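Gremau Wire Plate and Bowl Stand
Item 397
Supplied by Khoury Tableware Display, Grisstead

Overview

The Gremau stand holds one plate, shallow dish or bowl on its side, so that the piece can be seen from across a room or a shop floor. It is made from bent steel rod with a black finish and has no moving parts, screws or clips. Nothing has to be put together on delivery.

The stand is sold on its own or in boxes of eight. Crockery is not included.

Specification

Material: mild steel rod, welded at the joints
Finish: black powder coat, low sheen
Pieces held: one
Fixings: none
Assembly: none
Use: indoor, on a flat and level surface
Boxed quantity: 8
Maximum load: 2 kg, spread across both rails

Choosing a size of plate or bowl

Flat plates are the simplest case. The foot ring sits on the lower rails and the weight is taken by the upright. Any plate with a plain rim will stand without adjustment, provided that it is taller than the upright. A plate shorter than the upright will hold but the wire will show above the rim.

Bowls need more care. A bowl has its weight further from the rim than a plate has, and a deep one will try to roll towards its base. Shallow and medium bowls are suitable. As a guide, if the depth of the bowl is more than half its width, use the Dremville cradle instead, which has a wider footprint and a second cross bar.

Bowls with handles, lips or a pronounced spout are not recommended. Neither is anything with a lid.

Placing a bowl

Set the stand down first and check that it does not rock. Hold the bowl with both hands, turn it onto its side and lower the edge between the rails. Let it lean until the wire takes the weight, then release one hand at a time. The bowl should come to rest with no sideways movement. If it creeps, lift it out, turn it a little and try again - hand-thrown pieces are seldom quite round, and a few degrees can make the difference.
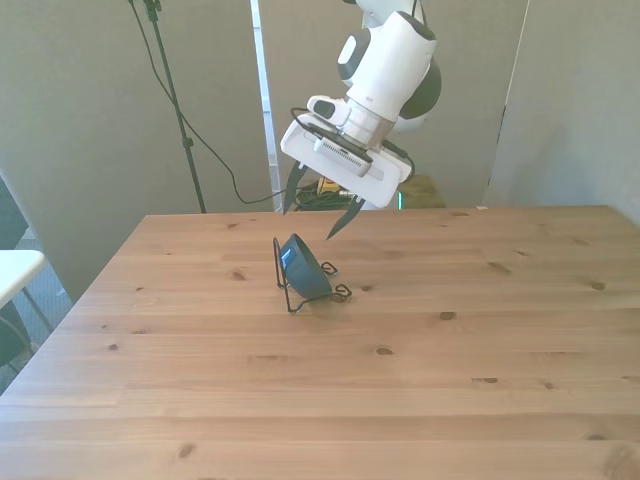
Glazed surfaces are slippery against powder coat. Where the stand is to be used on a shelf that people brush past, or on a counter with a till drawer below it, fit the clear silicone sleeves (sold in pairs, item listed under Accessories). They push onto the rails by hand and can be trimmed with scissors.

Surfaces

The wire is smooth but it is still metal. It will not mark sealed or lacquered timber in normal use. On waxed, oiled or untreated softwood, lift the stand to move it and do not drag it. Small felt dots are packed with each stand for use under the feet. They raise it very slightly and make no difference to the way it holds a plate.

Glass shelves: use the felt dots in all cases.

Stone and tile: check for level. Grout lines under one foot are the usual cause of rocking.

Lighting

Glossy glazes give a strong highlight along the rim when lit from above or from the front. For shop display we suggest turning the stand a little off the line of the lamp until the highlight no longer covers the decoration. Dark glazes need more light than pale ones and also show dust sooner.

Care

Wipe with a dry or slightly damp cloth. Do not put the stand in a dishwasher. Do not use scouring pads or cleaners containing bleach. If the coating is chipped, touch it up with black metal paint before rust can form, and leave it for a full day before putting crockery back.

Testing

The present pattern was drawn by Diễm Hoàng and replaced the earlier one in November. The sample stand was loaded and unloaded 3000 times at the rated weight. The welds were sound at the end of the run. The coating had worn on the inner side of both rails, and the rails on current stock are given a second coat for that reason.

Limits of use

Not for outdoor use. Not for hot dishes. Not to be fixed to a wall or hung. Do not stack one stand on another. Keep loaded stands out of reach of small children and away from the edge of the shelf - allow a hand's width in front.

The stand should not be used on boats, in caravans or on any surface that shakes, including the top of a washing machine or fridge.

Accessories

Silicone sleeves, clear, one pair
Felt dots, black, sheet
Card holder, clips to the lower rail, takes a standard price card

Ordering

Single stands are posted flat in a card sleeve. Boxes go by carrier. Trade customers should quote the item number and state whether felt dots are wanted loose or already fitted. Questions about bowls of an unusual shape can be sent to Lizelle Kekana at the Grisstead office, with the width, depth and weight of the piece. A side view drawn on paper is enough.

Page revised Saturday, August 15, 2026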